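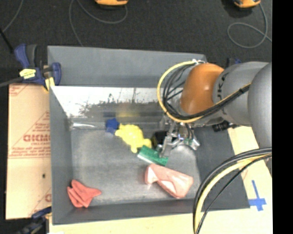
Gripper over the gray bin, engineering lab, lower level.

Progress report to the Rivmont Fund
Faculty Review and Promotion Reform, second reporting period
Prepared by Deirdre Gilmartin, Office of Faculty Affairs
November 23, 2019

1. Status of the work

The grant pays for a revision of the procedures by which the college reviews faculty for tenure and for promotion to the senior rank. Work in this period covered the file audit, the draft of the new criteria, and the trial of the electronic dossier. The audit is complete. The draft criteria are with the departments. The dossier trial is behind schedule.

2. File audit

Kieran Mulligan and one graduate assistant read the closed review files held by the college. The archive index lists 982 files. Of these, 958 could be read in full. The remaining 24 lack either the external letters or the dean's memo and were left out of the analysis.

Two findings affect the next stage. Department letters and college letters often use the word "service" for different things. Several departments count student advising as service, while the college letters treat it as part of teaching, so the same work was credited in one letter and passed over in the next. Second, co-authored work is handled unevenly. Some departments ask for a signed statement of contribution and others do not mention the matter at all.

The coding sheet was changed once, after the first batch, to separate advising from other service. The first batch was then recoded. The full sheet is attached as Appendix A.

3. Draft criteria

Finbarr Mac Giolla wrote the draft, which runs to 20 pages. It defines teaching, research and service, lists the evidence accepted for each, and sets one format for the candidate's statement. It does not set a minimum number of publications. Departments may add their own requirements if these are in writing before the candidate's review year begins.

Comments have come in from all but 3 departments. Most concern creative work and software, where the draft is thin. Maximiliano Benítez of the engineering faculty has supplied replacement text for software and built equipment, and it will go into the next version with small edits.

4. Electronic dossier

The trial uses Cakus, set up by Kevin Horgan. Upload and permissions work as planned. The export to the provost's office does not: page order is lost when a file holds scanned letters. A fix has been tested on sample files but not on a full dossier. Until it has been, candidates in the current cycle will submit on paper as before.

5. Budget

Spending on staff time is in line with the plan. The line for outside consulting has not been used. We ask permission to move it to assistant hours for the dossier work. The request form is attached as Appendix B.

6. Next period

Revised criteria go to the faculty senate in January. The full dossier test will be run before then, using closed files with names removed. Training for department chairs depends on the senate vote and has no date yet.

Questions on the audit data should go to Kieran Mulligan, and all others to the Office of Faculty Affairs.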